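Workshop notes, December 2018

Okay, the Birness trailer. Second time this one has come back to us with the same complaint, that it pulls left under braking and wanders once the load is on, and I spent most of the day under it so I'd better write this down before I forget half.

Axle alignment first. Front axle is fine. Rear one sits 5 mm further back on the nearside, which would do it all by itself! I checked the spring hanger and found the bolt hole worn oval, so the whole thing can creep whenever the driver leans on the brakes. Last visit we did the shoes and never measured this, my fault as much as anyone's.

Brakes next. Drum temps after a run out to Pedville and back with the test blocks on: offside rear 102, nearside rear 117. Not a huge gap, but it's the same side as the bad hanger (and I had the slack adjusters set evenly before I left, I did check).
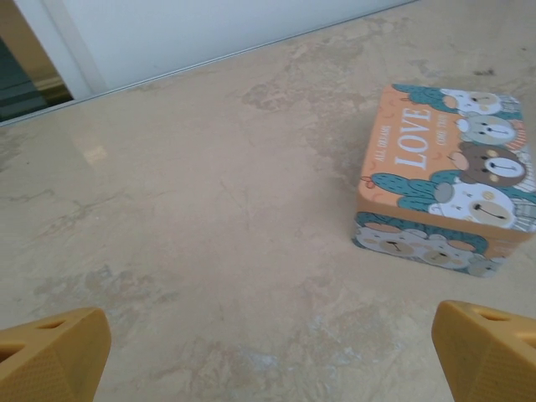
Showed the numbers round at lunch and got an argument straight away. One of the Morin drivers, waiting on his own tires, reckoned the hanger was a side issue and we should be looking at how they load it, everything heavy up on the top deck and nothing much over the axles. He's seen two of that model go over on the ramp at Bistari and both were stacked like that. Fair point, and I don't have an answer, we only ever see them empty.

So for whoever picks this up: new hanger and bolts are on order, part number ends 364, don't let them send the short bolts again. Please don't weld the old hole up, I know it's tempting. Once it's in, measure both axles from the kingpin, both sides, and write it in the book this time.

I've asked Birness for their loading sheets. If they turn up before January I'll go through them, otherwise somebody chase. Trailer's on the back row with the wheels chocked, airlines off, and the nearside rear drum still needs its dust cover.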